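Stosside Declines to Endorse Draft Practice Code for Household Robot Training Data

Trade group says the Gitex text sets few limits a contractor could fail

April 10, 2026 – Stosside, an association of small firms that record and check training data for household robots, said today it will not endorse the draft code of practice put forward by Gitex. The group has asked for changes before the text goes to a vote in September.

The draft covers recording with hand-held grippers, in which a person does a chore using the same kind of fingers a robot arm would carry. It runs to 16 clauses. By Stosside's reading, only two of them say anything that could be checked by someone who was not there. The rest ask firms to act "responsibly," to keep "suitable" records and to work in "realistic" homes. We have no quarrel with any of those words. We would like to know how a firm could ever be found in breach of them.

Members handle laundry, bedding and kitchen work, mostly in furnished bedrooms and small apartments. Clothing is a large part of it, and the draft treats clothing as if it came in one kind. A dark garment held over a plain sheet is one recording problem. Over a bedspread crowded with cartoon prints and lettering, it's another, and both would be logged under the draft as "textile, bedroom."
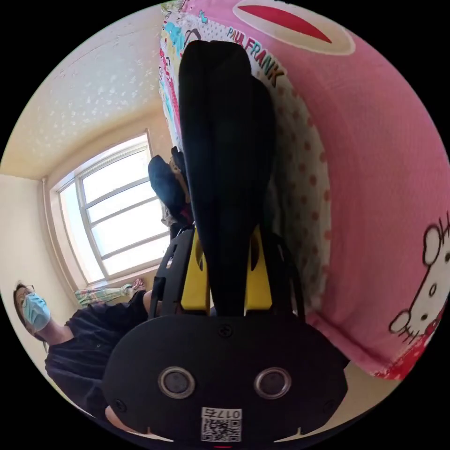
What Stosside is asking for

The association has sent Gitex a list of seven changes. The main ones are set out below.

Device labels. Every gripper should carry a readable number, and that number should go in the session record. Many firms already do this. The draft says devices should be "identifiable where practical," and we can't think of a case where a sticker is impractical.

Consent in homes. Clause 9 lets a firm rely on a general release signed by the householder. It says nothing about bedding, clothes or wall decorations that show up in the recording, or about other people in the room. Stosside wants a room-by-room form, with a right to withdraw that has a deadline attached.

More than one operator. Where two grippers are in use in the same room, the draft doesn't say whether the results count as one session or two. That sounds like a small point. It decides how many hours a firm can claim. 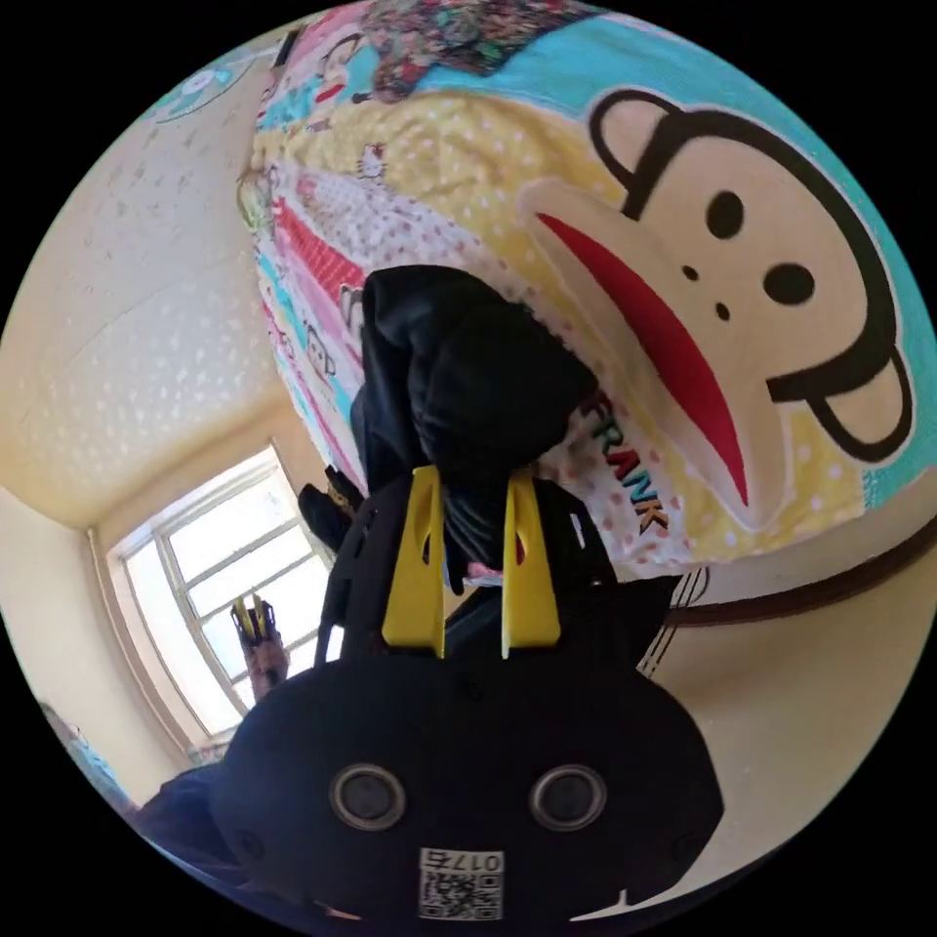
Failed attempts. The draft permits firms to remove unsuccessful grasps "at their discretion." Stosside reviewed 2,501 session records supplied by its own members and found almost none that stated how many attempts had been dropped. That includes records from firms that thought they were doing well. A code that leaves the matter to discretion will leave it where it is now.

Outside review. Gitex proposes that firms certify themselves and post a badge. Stosside doubts that a badge a company awards to itself will tell a buyer much. Two members, Isah and Rellier, have agreed to open their records to each other as a trial, using a shared checklist. We don't claim this will work – both firms have warned that the checking may cost more than small contractors can carry – but it will at least produce something to argue over.

Stosside also questions the draft's title, which calls the text a standard. It has no test method and no penalty. Until it has one or the other, the association will refer to it as guidance and advises members to do the same in bids and contracts.

Member firms may keep following the draft if their customers ask for it. They should not describe themselves as Stosside-approved on that basis.

About Stosside

Stosside represents contractors that record, label and review data used to train robots for work in the home. Its comments on the Gitex draft, including the full list of requested changes, are available from the association's office on request.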